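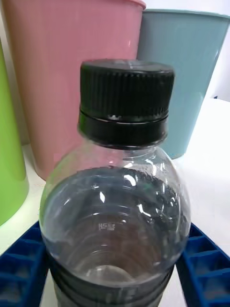 Clear bottle, black screw cap

Flarnley Local History Forum > Buildings and Places > The Prarham almshouses – when were they really founded?

dovecote_jan
Posted 24/09/2019

I went on the open afternoon at the Prarham almshouses and I'm still buzzing! If you've only ever seen them from the road, do go in. There's a tiny courtyard with a pump, a chapel that seats perhaps a dozen, and a row of doors so low that even I had to duck (and I'm five foot two).

What I want to ask is this. The stone over the gate says 1648, but the guide told us there was a hospital for poor travellers on the same spot long before that, run by monks. Does anyone know where that comes from? I'd love it to be true.

millrace
It comes from a Victorian vicar with a good imagination, I'm afraid. He wrote a little history of the parish and the monks appear in chapter 2 without a single source. Every guidebook since has copied him. I'd stick with 1648.

Jasper Coppens
I think that's a bit hard on the vicar! He had access to the parish chest before the damp got into it, and he quotes a rent of 5 shillings "for the spitel house" in a deed that I have never managed to find. Lost isn't the same as made up. Also, have a look at the north wall of the chapel. The bottom courses are much rougher than the rest and they don't line up with the windows at all.

millrace
Rough stone at the bottom of a wall is a foundation, Jasper. And half of Flarnley is built out of reused stone.

dovecote_jan
Oh, I noticed that wall! There's a blocked doorway in it as well, about knee height now, so the ground must have come up a lot. I was so taken with it that I missed the tea.

Kanagaratnam
Lovely thread. My aunt lived at number 4 for the last years of her life and I spent most of my school holidays in that courtyard. The residents always called the far corner "the spittle", and none of them had read the vicar's book as far as I know. It could have come down from him by some other road, of course, but I always liked the name. 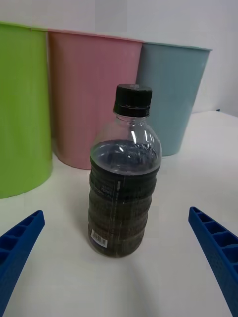 Page 2 of replies

millrace
All right, that's more interesting than the deed. Was it an old name when your aunt moved in?

Kanagaratnam
She had it from the lady next door, who had been there since before the war. I can't get any further back than that.

Jasper Coppens
The Darnov papers might help. They're at the county record office, over 100 bundles of them, mostly estate accounts, and the family owned the field behind. If "Spittle Close" turns up on an early map I shall be unbearable.

millrace
You will. I still say 1648, but I'll come and hold the other end of the map.

dovecote_jan
Can I come too? I've never been in a record office – do I need to bring pencils?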